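I bought the Lornness teleop gloves in June, which gave me a new way to be bad at shopping. You wear them, the humanoid copies your hands, and the session is saved as a demonstration for training.

## Store shelf task

Setup took 11 minutes, 9 of them spent on the left thumb. After that the basket grip was solid, and Imad Darwish, who has never praised a glove in his life, asked for a turn. 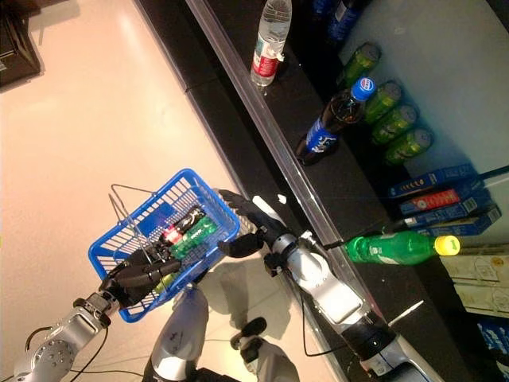
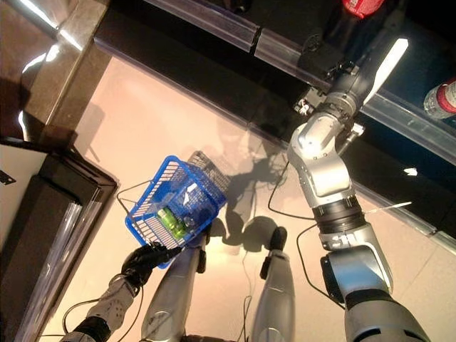
Left hand on the basket in all three, bottle in the right hand in the last. 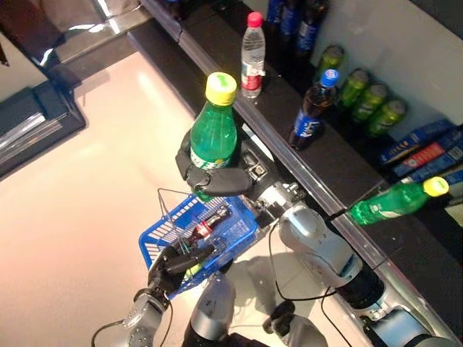

## What I'd change

- Wrist tracking drifts on long reaches - you learn to lean.
- No force feedback, so I squeeze soda like a man defusing it.
- The manual has 2 pages on gripping and 500 words on washing the gloves.

I'm keeping them. Imad still has the left one.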